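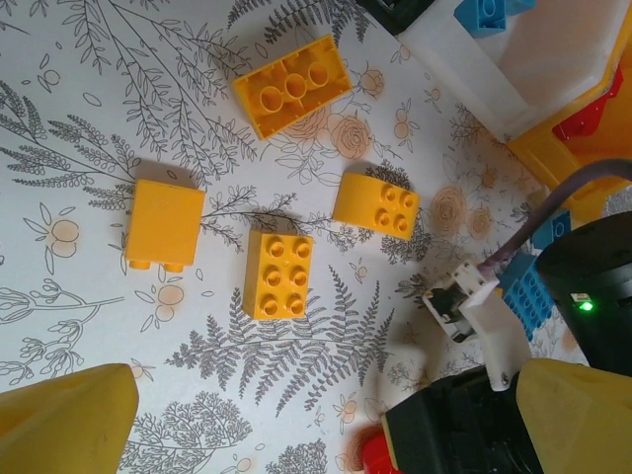
*Quatre grosses briques jaunes sur la nappe à fougères.*

Chez nous, les grosses briques finissent toujours sur la table de la cuisine, alors j'ai fini par m'organiser (enfin, à peu près !). Je trie par couleur, directement sur la nappe : les jaunes d'abord, puis les rouges, et tout ce qui reste part dans le bac Hella.

Pour le lavage, je remplis une bassine d'eau tiède avec une goutte de liquide vaisselle et je laisse tremper 16 minutes, pas plus. Les miettes adorent se coincer dessous, entre les petits tubes creux : une vieille brosse à dents et hop, c'est parti. Ensuite je les pose à l'envers sur un torchon, et je les retourne quand j'y pense !

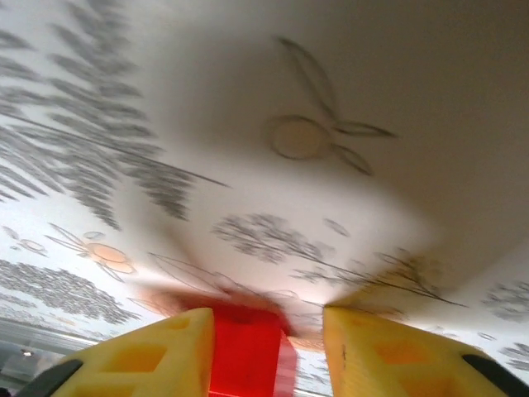

*Au tour du rouge, toujours sur la nappe fleurie.*

Côté nappe, un coup d'éponge suffit le plus souvent. Pour les traces de feutre, je frotte avec un peu de savon noir, en petits ronds, puis je rince bien. Évitez le côté vert de l'éponge, j'ai déjà abîmé une toile cirée Bendby comme ça et je la regrette encore...

Les briques, elles, retournent au bac une fois bien sèches, couvercle entrouvert la première nuit.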